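Inik build log
April 24, 2026

Soft surface day! I have wanted to get the pair of hand-held grippers off the workbench for ages, and a bed is the softest, most annoying thing in the house. Satin sheet first, pink plastic over that, groceries on top. The Kondar notes only ever cover hard tabletops, so this is all new ground and I am having a great time.

Both grippers have the blue ribbed pad on one finger now. Link plates are the 3 mm set from Mogensen, new screws throughout, and the left-hand pivot no longer squeaks.

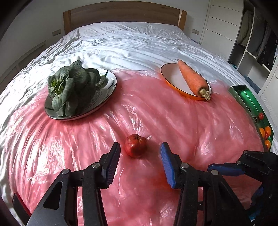

Jaws open, pomegranate next. Bok choy and carrot further back.

The pomegranate is the one I care about most. It has those flat-ish facets, so you get a good bite or a terrible one depending on how you come at it. Going in with the jaws level felt best. I also want to try lifting the carrot by its thick end, with the dish staying put — no idea yet how the weight will swing.

Trigger spring: went from the 27 mm to the shorter one out of the Grollavari bag. Much nicer in the hand, and I can feel the moment the pads touch. Keep this one.

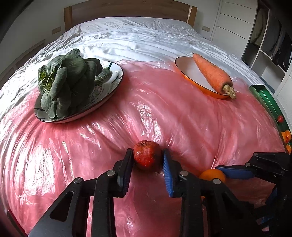 Small wrinkled apple between the fingers, orange by the second gripper.

Love the old apple as a test piece. The skin has some give, so the ribs have something to press into. Smooth fruit is a different story, and I want a softer pad to compare before July.

To do:
- thread lock on all pivots
- print 13 spare pads, try a finer rib
- cherry tomatoes, very gently
- write down the squeeze setting next time!!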